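Section 2: Planning Your Purchase and Setting a Budget

Welcome! Before you open the order form, please pour yourself a coffee and spend a little while with this section.

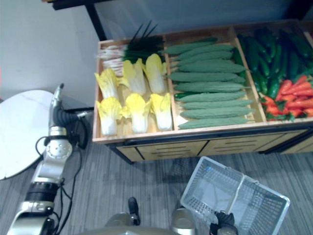
Buying a two-armed robot for store work is a bit like buying a kitchen stove: the machine itself is only part of the bill, and the rest has a way of sneaking up on you. The steps that follow are the ones we walk through with every new Flekness owner.

1. Write down the jobs you want done, in plain words. "Restock the cucumbers" is a fine start. "Help in produce" is too loose to plan around, and you'll end up paying for extras you never use (we've seen it happen more than once!).

2. Measure your displays and aisles. The Flekness base needs 56 inches of clear floor to turn with both arms tucked in.

3. List what the robot will handle. A napa cabbage and a bundle of green onions ask very different things of a gripper. The standard pair is included; the Wundix soft finger set, for easily bruised items, adds $487.

4. Choose your service plan. Lobo Basic covers parts and phone help for $120 a month. Lobo Plus adds home-base visits, and your dealer will quote it by distance.

5. Set money aside for the first year. Most small stores spend around $3,075 on top of the purchase price, counting service, spare finger pads and a few hours of staff training.

Note: If you already own a Pluren charging dock, tell your dealer before ordering. It fits this model with an adapter plate.

Caution: Do not budget for extension cords. The dock must plug straight into a grounded wall outlet.

Caution: Leave cable slack out of walkways when marking your floor plan.

6. Send your list and measurements to your dealer. Orders placed by August usually ship before the holiday rush. Keep a copy for Section 3, where you'll need it to mark out the floor.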